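Household and Workshop Robotics: Frequently Asked Questions

Purnwood Centre for Applied Automation
Last reviewed July 8, 2018

The Centre receives regular enquiries from householders, small manufacturers and aged care providers who wish to know whether a machine can yet be relied upon for everyday chores. The answers on this page are general in nature. Enquiries about a specific site should be directed to the Tirnari program office.

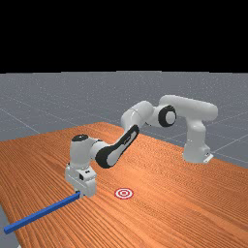
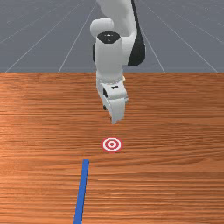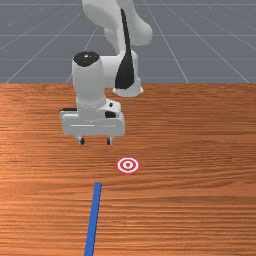
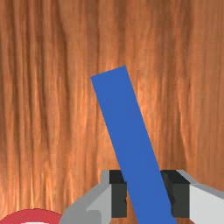 Simulated tabletop exercise with a blue bar, shown in four views. The first view shows the bar held in the gripper.

Can I buy a robot that will do my housework?

Not in the general sense. Floor vacuums and lawn mowers that operate without supervision are widely sold, and each performs a single task in a space prepared for it. No product assessed by the Centre is able to clear a kitchen bench, sort the washing and put the groceries away in an ordinary home.

Why does the Centre work with a plain bar and a target when the question is about chores?

Most chores are made up of a small number of movements: reach for an article, take hold of it, move it and let it go in the right place. A long, thin article is a fair stand-in for a broom handle, a curtain rod or a length of trim. Held at one end, it is awkward to steer, and a small error at the wrist becomes a large one at the far tip. The bullseye gives staff a fixed mark on the table.

Why is the work carried out in simulation?

An arm in simulation may be run overnight, and a failed attempt damages nothing. Under the Trotach protocol, each exercise is attempted 200 times in simulation before it is considered for the workshop floor. Simulated contact and friction remain approximate – a result obtained on screen is not accepted as evidence that the same result will be obtained on a real bench.

How well do the arms perform?

Results vary with the exercise. In the January round, the Adeleke bench exercises comprised 204 attempts at picking up and placing rigid articles, of which 80 met the placement standard. An attempt was marked as failed if the article was dropped, if it came to rest outside the permitted area, or if the time limit expired. These figures apply to that round only and should not be quoted as a general success rate.

Which shop-floor jobs are suitable at present?

Repetitive jobs with rigid parts presented in a known position are the most suitable. Machine loading, palletising and simple packing are established uses. Jobs that involve cloth, cable, loose bags or mixed bins of parts generally still require a person. Businesses should also allow for the cost of guarding, fixtures and staff training, which can exceed the price of the arm.

What about folding laundry or loading a dishwasher?

Both have been demonstrated under laboratory conditions by various groups. The Centre does not regard either as ready for unsupervised use in the home. Fabric changes shape whenever it is handled, and crockery is frequently wet, stacked or partly hidden.

Does an arm need seven joints?

Many industrial tasks can be done with fewer. A seventh joint allows the arm to reach the same point in more than one posture, an advantage when working around a shelf or a cupboard door.

May schools and businesses visit?

Group visits are available by appointment. Please allow seven working days for a reply. Enclosed footwear is required in the workshop, and visitors under 16 must be accompanied by a teacher or guardian.

Who should I contact?

General enquiries may be addressed to Domingo Acuña, Public Programs, Purnwood Centre for Applied Automation. Requests for test data should be made in writing and should state the exercise and the intended use.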